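Support > Lab Equipment > Liquid Handling > Ticket 532

Pipette stand bar slowly rotating, pipette leans and drops off the hook

Status: Resolved
Product: Mirell bench stand, blue bar
1,448 views | 2 shares

Hi all, opening this one myself because I've now picked the same micropipette up off the bench more times than I want to admit, and I'd like it written down somewhere before I forget what I tried.

Short version of the problem: the stand holds the pipette fine in the morning and by mid-afternoon the pipette is leaning forward. Leave it overnight and sometimes it's lying on the bench. It hasn't broken yet (knock on wood) but it did come back from Juvmont after its last calibration with a note about a scuffed tip cone, and I'm pretty sure that was my stand and not their shipping box.

What I tried, in order:

First I blamed the pipette. The hook on the back has a bit of wear, so I swapped in a newer one from the drawer. Same lean by 3 p.m. So it wasn't the hook, and I put the old one back.

Then I blamed the bench. I put a level on it and it's off by a hair toward the sink, so I shimmed one side of the base with a folded index card. That made me feel very productive and changed nothing at all.

After that I cleaned the bar. Somebody had wiped it down with something that left a slick film, and I really thought that was it! Warm soapy water, rinse, dry, pipette back on. It stayed put for a whole day and then leaned again. So the film probably wasn't helping, but it wasn't the cause either.

Udstead support wrote back at this point (they handle the Mirell line for us now) and asked which bench it was on, what was standing near it, and whether the bar was carrying anything besides the one pipette.
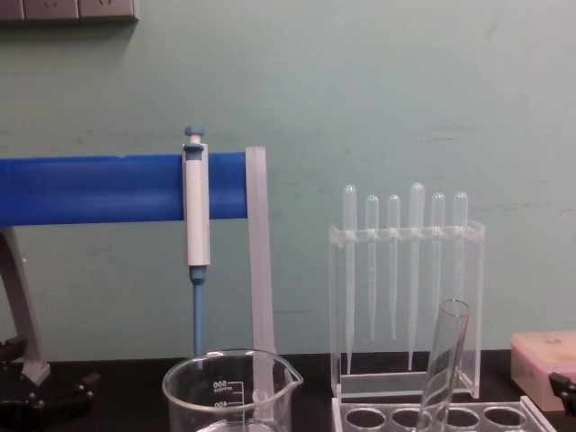

Stand on the left with the one pipette on the bar, transfer pipettes in the acrylic rack.

They said one pipette is nowhere near enough weight to bother the bar, and to stop looking at what was hanging on it and start looking at how the bar was fixed. Then they asked me to turn the bar by hand. I had never tried. It moved! Not a lot, and it felt stiff enough that you'd think it was locked, but with steady pressure it rolled forward a little and stayed there.

So, the bar is held by a screw inside each end, and on mine the left one was tight and the right one had backed out. If you've got the same stand, this is what worked for me:

Take the pipette off first. I know, but I forgot and nearly did the tip cone again.

Slide the stand to the edge of the bench so you can get at the end of the bar. The screw on mine takes a small hex key. It's recessed, so a stubby one won't reach.

Turn the bar back until it sits level from front to back. I used the pipette as a guide — hang it, look at it from the side, take it off again, adjust.

Snug both screws a bit at a time, going back and forth. If you crank one side all the way down first, the bar rolls while you're doing it and you end up where you started.

Hang the pipette and leave it alone for 60 minutes, then look at it from the side again.

Mine was still straight after the hour, so I left it overnight and it was still straight in the morning. It's been two weeks now and I haven't touched it. Index card is gone too.

One thing I did wrong in the middle of all this: I put a strip of tape around the end of the bar to stop it turning. Don't. It held for a day or so and then I spent ages getting the gum off, and Udstead said the solvent I was about to grab would have clouded the plastic.

Still open on my side: the screw that backed out has some wear on the head, and I'd like a spare in the drawer. Manalo lists a small parts kit but it doesn't say if the long screws are in it. If anybody has bought that kit, could you look and tell me? I'll keep an eye on replies even with the ticket closed.

Marking as resolved.

2 comments

Related tickets
Mirell stand: black knobs on base won't tighten
Plunger sticks after cleaning
Acrylic rack cracked at the corner, can it be glued?
Getting tape residue off benchtops
Manalo small parts kit, contents list wanted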